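Refinishing a tabletop white, brush or roller?
Home Workshop > Finishing and Paint

tessback
Posted Thursday, 7:12 pm

I have a kitchen table that was my aunt's. The top was orange varnish when I got it. I want it flat white, no shine. I sanded it down over two weekends and put on one coat of primer with a brush and I can see every stroke when the light comes in low. Before I go further, should I switch to a foam roller or get a better brush? The table gets used three times a day and I have two kids.

Paint is Virnumach interior enamel in matte. The store only had that and the Reddy cabinet paint, and the Reddy was almost double.

oldmill_dan
Posted Thursday, 7:40 pm

Foam roller, four inch, the dense kind. Sand the primer with 220 first until you can't feel the strokes with your palm. You won't cover them with paint, they show through every coat.

I would not use wall enamel on a table top. It stays soft. Plates stick to it.

gretchen_p
Posted Thursday, 8:03 pm

Disagree with Dan on the enamel. I did a desk with the Virnumach matte four years ago and it's fine. You have to let it cure, and I mean a month, not the two days on the can. People put things on it after a weekend and then blame the paint.

Agree on the roller.

oldmill_dan
Posted Thursday, 8:15 pm

A desk is not a kitchen table. Nobody puts a hot casserole on a desk.

gretchen_p
Posted Thursday, 8:21 pm

Nobody should put a hot casserole on any painted surface. Use a trivet.

msirko
Posted Thursday, 9:30 pm

I've painted five or six tables white, two of them for my own house and the rest for family. A few things from doing it wrong the first time.

Matte white shows grease. It doesn't show scratches as much as gloss does, but every place a forearm rests goes gray by the end of the year. If you go matte, put a clear coat over it, and make it a water based one. Oil based clear turns yellow over white. I had one go the color of weak tea by April and I had to strip the whole thing.

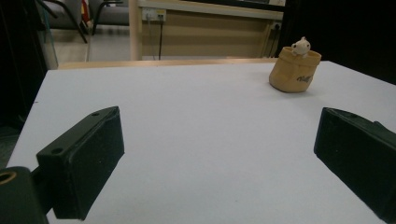 The other thing is the edge. Most people round it over too little. Paint is thin on a sharp corner and that's the first place it wears through to wood. Take 120 and break the corner all the way around, then go over it by hand with 200 or whatever you have close to that. It takes ten minutes.

For the roller, don't go back over it once it starts to set. Load it, lay it down, one light pass the length of the table, leave it alone. If you see a bubble, leave that too and sand it out tomorrow.

Marichka Sirko

tessback
Posted Thursday, 9:52 pm

Thanks, that helps a lot. What clear coat do you use? And how many coats?

msirko
Posted Thursday, 10:05 pm

Stesau water based, in the flat. Three coats, with a light sanding between with 300. Stir it, don't shake it. The flattening stuff sits at the bottom of the can and if you don't stir, your first coat comes out shiny and your last one comes out cloudy.

hollowaybench
Posted Thursday, 10:18 pm

Where do you find 300? I only ever see 320.

msirko
Posted Thursday, 10:24 pm

It's what's printed on the pack I have. 320 is the same for this.

oldmill_dan
Posted Thursday, 10:31 pm

Clear coat I'll go along with. If she's putting three coats of that on top then the enamel underneath matters less. I still would have bought the cabinet paint.

How big is the can of Stesau? Last time I looked the quart was close to 50 dollars.

kv_vinia
Posted Thursday, 10:47 pm

Quart, and it's more than 50 where I am. Vinia hardware will order it if you call the desk. They don't keep it on the shelf.

Different opinion: skip all this and use a hardwax oil with white pigment. You can fix one spot without doing the whole top. Paint plus clear, once it chips, you're sanding everything.

gretchen_p
Posted Thursday, 10:55 pm

White oil won't get her a flat white. It looks like pickled wood. She already primed it anyway.

kv_vinia
Posted Thursday, 10:58 pm

Missed that she primed it. Then no, don't use oil.

tessback
Posted Thursday, 11:20 pm

OK. Plan is sand the primer back, break the corners, two coats of the enamel with a foam roller, wait, then the Stesau. We can eat at the counter for a while. Does the wait go before the clear coat or after?

msirko
Posted Thursday, 11:34 pm

Both. A week before, so the paint isn't still giving off solvent under the clear. Then three weeks after the last coat before you put anything heavy on it. You can eat on it sooner with placemats, cloth ones. The rubber backed kind will leave a mark.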